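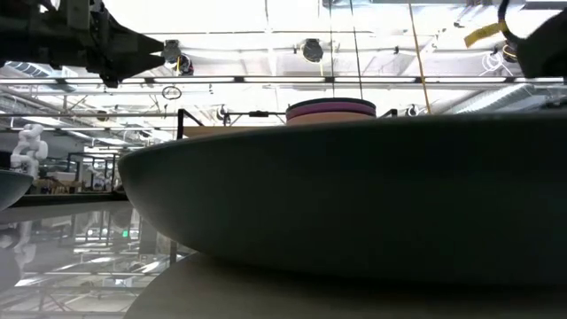

Prundlow Tabletop Handling Project
Progress report to the Cormier Fund, period ending February

7 shares | 0 comments

1. Summary

This report covers the second period of the grant. The work in the period was the recording of demonstrations for the dish task, in which a person drives two robot arms by remote control to sort and stack bowls and plates between a table and a raised shelf. The recordings will be used to train the arms to do the same job without a person driving them.

We recorded 759 demonstrations. Of these, 729 passed checking and have gone into the training set. The other 30 were rejected, for the reasons given in section 4. The set is complete for the purposes of milestone two, and we ask the Fund to treat that milestone as met.

Milestone three, the first trained runs, has not started on the dish task. It was due to begin in this period and has slipped. We explain the slip in section 5 and do not expect it to change the end of the grant.

2. The table and how it is driven

The arms are mounted on opposite sides of a square table with a glossy white top, inside a black metal frame. Each arm ends in a two-fingered gripper. The shelf stands towards the far edge of the table and is made of wood, with thin metal legs. It is low enough for either arm to reach over the front of it without stretching, though the back corners are awkward for both.

The operator holds a pair of hand controllers supplied by Geltov, one for each arm. When the operator's hand moves, the arm on that side follows. Closing the trigger closes the gripper. There is no feeling of weight or contact through the controllers, so the operator judges everything by eye. This was a known limit when we wrote the bid and it has turned out to matter more for dishes than it did for the wooden blocks in the first period. A block can be squeezed a little too hard and nothing happens. A plate held by the rim tips, and once it has started to tip the operator has to decide quickly whether to carry on or put it down.

Seven operators took part. Four of them had worked on the blocks. The new ones each had an afternoon of practice before any of their runs were kept. We had planned a full day, but most were steady well before that and the extra hours seemed only to tire them.

The instructions given to operators changed twice. The first version told them to use whichever arm was nearer. This gave us recordings in which the same plate was handled in several quite different ways, some of them with the arms crossing over. The second version set a fixed order: one arm lifts, the other keeps clear until the dish is down. That was tidy but slow, and it wasted the second arm. The third and current version lets both arms move, and asks the operator to keep the free gripper open and out of the path of the one that is carrying.

All the runs counted in this report were made under the third version. Earlier ones were kept on disk for reference and do not appear in any of the figures.

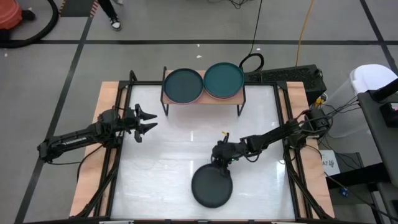 3. What we learned about handling the dishes

Bowls are easier than plates. The gripper can take a bowl by its wall, with one finger inside and one outside, and the curve of the wall does some of the work of keeping it level. A plate lying flat on the table gives the lower finger nothing to go under. Operators found two ways round this. One was to press on the near edge so that the far edge lifted a little, then reach across and take it. The other was to slide the plate along until it met something, and pick it up from there. The first is faster in good hands. The second fails less often. We decided to keep both in the set, on advice from the training side, and each recording carries a label to say which was used.

Setting down is harder than picking up. When a plate is lowered on to another plate, the last part of the movement is hidden from the operator by the gripper itself. Most of the operators settled on letting go slightly early and allowing the plate to drop the last bit. On a stack this works well enough. On the bare shelf the plate sometimes skids. Towards the end of the period we asked for a short pause just before letting go, and skids became less common. The pause shows up clearly in the recordings as a still patch, and we will need to watch that the trained arms do not learn to stop there for longer than they should.

The colour of the dishes has given some trouble. The dark green ones are close in tone to the grippers, and from some angles it is hard to say where the finger ends and the rim begins. The shiny table top adds to this by throwing back the ceiling lights. We tried a matt cloth over the table, which cured the glare, but the plates dragged on it and the whole sliding method had to be relearned. The cloth was taken off again. For now we accept the reflections, and have asked the training side to tell us if they cause a problem that can be measured.

We also have a mix of sizes. The large bowl is much the most difficult single item. When it is on the table it hides a good part of the shelf from any low camera, and operators who were working from the screen kept lifting the arms higher than they needed to in order to be sure of clearing it. We allowed this. A high, cautious path is a sensible thing to do when you cannot see.

4. Checking and rejected runs

Every recording was watched through by a member of the team who had not driven it. The checker marked it as kept or rejected and wrote a line to say why. This takes longer than the recording and was under-costed in our bid. It is also the part of the work that found most of the faults, so we do not wish to cut it.

The 30 rejected runs fall under the following heads:

- A dish was dropped from a height or left the table.
- The two arms touched while moving.
- The camera streams were out of step with the arm positions.
- The operator stopped part-way and started again without ending the recording.

The third of these was the most common and had nothing to do with the operators. It came from one computer falling behind when its disk was nearly full. The recorder would carry on and give no warning. We have since put in a check at the start of each session, and it will not let the operator begin if there is too little space.

Small mistakes were left in on purpose. If a gripper missed the rim, opened, and took it at the second try, the run was kept. The training side want to see recoveries of this kind, and a set with none in it would leave the arms with no example of what to do after a miss. The line between a recovery and a muddle is a matter of judgement -- two checkers did not always draw it in the same place -- and we have written a one-page note to make it more even.

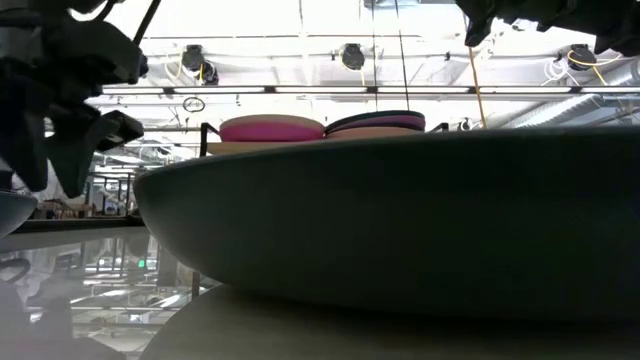
Both grippers over the table during work on the dish task, with dishes on the shelf beyond the large bowl.

5. Delays

The main delay was in the right arm. A wrist bearing developed some play, small at first, and operators began to correct for it without saying anything. By the time it was reported there were several days of recordings in which the arm's stated position and its true position did not agree. Those recordings were made under the second set of instructions and had already been set aside, so the final set is not affected. Even so, the arm was out of use while the part came, and no two-armed work could be done.

The replacement was ordered through Jinley. The first part sent was for the older model of the arm. The second was correct. We now hold a spare.

A smaller delay came from moving cables. Over the period the power and signal leads to the arms had been added to and re-routed by several people, and one lead was pulling on the wrist at the far end of its travel. Re-routing it and checking the other side took most of a morning. We have drawn up a plan of which lead goes where and taped a copy to the equipment rack.

6. Spending

Staff costs are over the forecast for the period, owing to the checking described in section 4. Equipment is under, even with the bearing, as we did not buy the second set of hand controllers. We ask to move the unspent controller money to staff time for checking. The total does not change. A revised table is with the grants office.

7. Next period

Training on the dish set will begin first, using the runs with bowls only. Plates will be added once the arms can place a bowl on the shelf without help. We think this order is right given what the operators told us, but it does mean that the first results will be on the easier half of the task, and they should be read with that in mind.

Alongside this we will:

- record a short extra set with the dishes starting in less tidy positions
- repeat the trial of a matt surface, with something smoother than cloth
- have two checkers watch a shared sample, so that we can say how often they agree
- test whether the pause before letting go is being copied, and for how long

We would like one decision from the Fund before the extra set is recorded. The bid says that all the dishes will be of the types listed in its annex. The operators have asked to include a cup with a handle, on the grounds that any real kitchen shelf would have one. It is not in the annex. It would add a new kind of grip and perhaps a fortnight of work, which we could cover from within the present budget if the controller money is moved as asked. If the Fund would sooner we kept to the list, the extra set will go ahead without it.

Report prepared by the Prundlow project team for the Cormier Fund. Annexes sent separately.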